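Findwood Home: your questions about wallpaper, hook rails and wire racks

Do I need to paper every wall in a small space?
Not at all, though we're very fond of it when people do! A big floral on a teal ground can feel like a lot on the roll, but carried round three sides it settles down nicely and makes a small corner feel like a proper little room. Our Correa papers come in 55 patterns, and we'll happily post you a few samples so you can live with them for a week or two.

What sort of floor goes with such a busy pattern?
Something quiet, we'd say. Grey with a bit of soft veining is our favourite, as it lets the pinks and oranges do the talking.
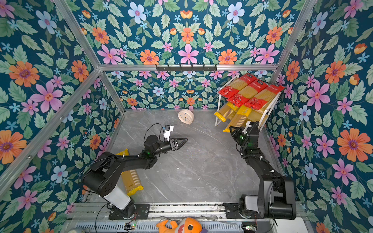
Teal floral wallpaper with a grey marble-patterned floor, a black hook rail and a white wire rack for the spaghetti.

Will a wire rack hold packets of pasta?
Yes, and very handy it is too. Lay the packets side by side on the slanted shelves with the labels facing you, and keep different brands on separate shelves if you like to know what's what.

Where should the hook rail go?
Wherever you can reach it without stretching (do try it with your arm up before you drill, we've all been there). The Dirkon rail is 92 cm long and comes with its screws.

Can I send back unopened rolls?
Of course, within the month, so long as they're all from the same batch.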